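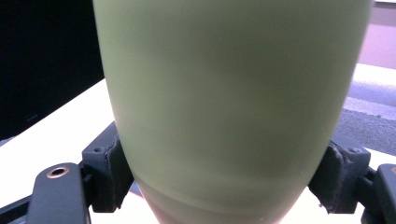

About Trellden

Trellden sets up and looks after shared tables. We supply the table, the basket that goes on it, and the bottles and cups that go in or beside the basket, and we come back on a schedule to clean, restock, and replace what has worn out. Our customers are offices, clinics, music schools, libraries, and two housing cooperatives. Most of them have one room that everybody uses, and a table in it that fills up with other people's things.

Agnes Kvam started the company after nine years of managing buildings. One of her jobs was the third floor of the Michalík Building, where four tenants shared a break room. She put a basket on each table and a card on the wall saying what belonged in it. Complaints about that room went down enough that the tenants on the second floor asked for the same thing. She did the second floor on weekends, then the lobby, and registered Trellden the following December.

We now look after 532 tables at 157 addresses. Six people work here full time. The office and workroom are at the back of the Michalík Building, ground floor, entrance from the parking lot.

What we do

A new customer gets a visit first. Feven Gebremichael does nearly all of these. She looks at the room at a busy time of day and again when it's quiet, and she writes down what ends up on the tables and how long it stays there. Her report is usually two pages. It says how many tables the room can take, what should be kept on them, and what should go in a cabinet. Sometimes the report says the customer doesn't need us, and the visit is free in that case too.

After that we agree on a layout. The layout is a one-page sheet with the table drawn from above and a place marked for each item. Ours are simple. The basket goes toward the far edge, where it can be reached without being in the way of someone's elbows. Bottles stand to one side of it. The front half of the table is left for whoever is using it.

Once the sheet is signed, delivery takes two to three weeks.

The tables

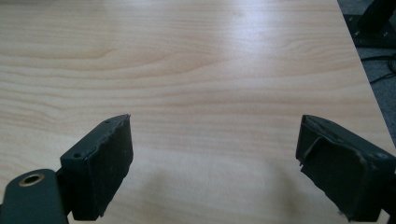
Tables get wiped more than any other piece of furniture in a building, and that decides most of what we buy. We want a top that is smooth enough to clean with one damp cloth and pale enough that a coffee ring shows. Customers sometimes ask for a dark top so that marks won't be so obvious. We can order one, but those tables come back to us looking worse, since people stop wiping what they can't see.

Our standard model is called the Virska. It seats four. A smaller version for two people was added last year, mainly for waiting rooms. Both can be ordered with or without an opening in the top for a power cord, and we recommend having it, even in rooms where there is no plan to use one.

Kristýna Šťastný runs the workroom. She checks every table before it goes out and handles repairs when one comes back. Loose legs are the usual problem. A table that can be repaired goes out again at a lower monthly rate, and several customers ask for those first.

The baskets and bottles

We tried trays, boxes with lids, and fabric bins before settling on open wire baskets. Lidded boxes were filled up and forgotten. Fabric bins were hard to wash. You can see what is in a wire basket from across the room, and you can rinse it in a sink.

The bottles and cups are refilled or swapped at each visit, depending on the contract. Soft greens are the color people choose most often from our list, followed by white and gray. We don't print logos on them. Last year we took back 1,404 bottles and cups. The ones still in good shape were cleaned and returned to stock, and the rest went to recycling. 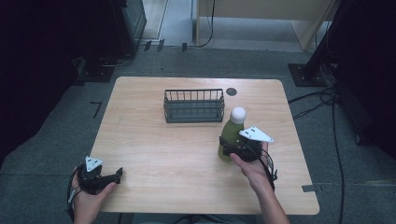 Wire basket and a green bottle with a white cap, at a light wood table.

Who works here

Agnes Kvam, owner. Contracts, billing, and any complaint that hasn't been settled in a week.

Feven Gebremichael, site visits and layouts. Before Trellden she planned seating for Atel, a chain of lunch counters.

Kristýna Šťastný, workroom and repairs.

Efa Morris, scheduling. If your visit needs to be moved, Efa is the person to call. Please give her two working days.

Jozefína Vaněk, restocking, north route. She also trains new staff on the layout sheets.

The south route is shared between Jozefína and our newest hire, who is still in training and will be added to this page at the end of the trial period.

Working with us

Contracts run for one year and then month to month. The monthly price covers the tables, the baskets, the bottles and cups, and the visits. Ordinary wear is included. Lost items are charged at cost, and the price list is attached to every contract.

We work within an hour's drive of the office. For addresses farther out we can sell you the tables and send the layout sheet, and you would do the restocking yourselves.

The workroom is open to visitors on weekday afternoons by appointment. You can sit at both sizes of the Virska, try the baskets, and look through the color list. Parking is free in the rear lot for up to two hours.

Page updated 16/09/2025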